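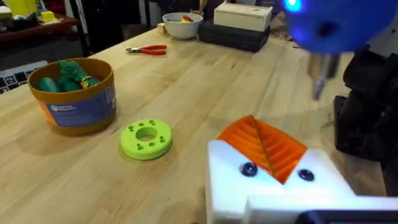
4. Setting Up the Observer Kit Before a Demonstration

2020-09-08
By Liv Öberg
Print | E-mail

This section applies to legal observers using the Hurnine logbook at permitted marches and vigils. Complete steps 1 to 8 before leaving for the assembly point. Section 5 covers arrests and dispersal orders.

1. Confirm the route on the permit. For the Fagerlund march the route is Skallden Square to Eder Bridge. Copy the permit number, 298, onto the inside cover of the logbook.

2. Write the hotline number on your forearm in permanent marker.

3. Set your watch against the dispatcher's clock. All entries use 24-hour time.

4. Pair with one other observer. Teams of 2 stay within speaking distance for the whole shift.

5. Enter both observer numbers at the top of page 1. Do not enter names of marchers anywhere in the logbook.

6. Fill in the police line table at the start of the shift and again every 60 minutes. Record unit markings, badge numbers where legible, and any equipment carried.

Note: If a badge is covered, write "covered" in the badge column. Do not leave the column blank.

7. When a dispersal order is given, record the exact words, the time, and the street corner where you heard it.

8. At the end of the shift, sign the last used page and draw a line through the unused rows. Hand the logbook to the dispatcher.

CAUTION: Observers do not carry signs, join chants, or negotiate with officers. An observer who wants to take part must first hand over the logbook and vest.

CAUTION: Pages marked "Counsel" are for the legal team only. Do not copy or post them.

Replacement logbooks are kept by Patricio Mateos. The July edition has a different police line table and should not be used.

Print | E-mail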